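Reusing the Gonmont Armory: What Residents and the City Want

May 2, 2026
By Hiu-tung Ho

We use cookies to remember your settings. Accept | Manage

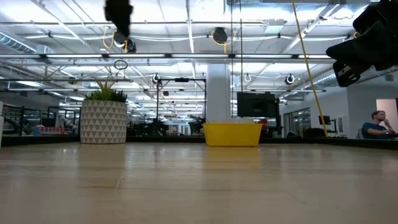 Fig. 1. Succulent in a patterned planter and a yellow basket on a wooden tabletop.

1. Background

The Gonmont Armory closed when the county moved its offices to Brornitz. The city has owned the building ever since and pays to keep the roof and boiler in working order. Last year the council asked for proposals. Two are still being considered. The first, from Shehata Development, would tear down the drill hall and build apartments with a parking deck. The second, known as the Donum plan, would keep the hall as an indoor market and rent the upstairs rooms as offices.

2. Method

I read the minutes of six council meetings and both proposals. I also mailed a one-page survey to 315 households within walking distance of the armory and got 196 back. The survey asked which plan people preferred, how often they would use the building, and whether they would accept a small tax increase to pay for it.

3. Findings

Most people who answered wanted the hall kept. Support dropped when the question mentioned taxes, and it dropped most among renters. Parking came up in the comments more than any other subject, including on forms where the person had not picked either plan.

The two proposals are hard to compare on cost. Shehata gives one total for the whole project. The Donum plan lists repairs floor by floor but leaves out the sidewalk work that the city engineer said would be required. It also assumes some 2,000 visitors each weekend, and I could not find a source for that number. The apartment plan has 80 units and does not say how many would be set aside at lower rents.

4. Limits

The survey went only to nearby addresses, so people in the north end of town are not represented. I did not interview the developers. The council has not set a date for its vote.

Last updated: May 2026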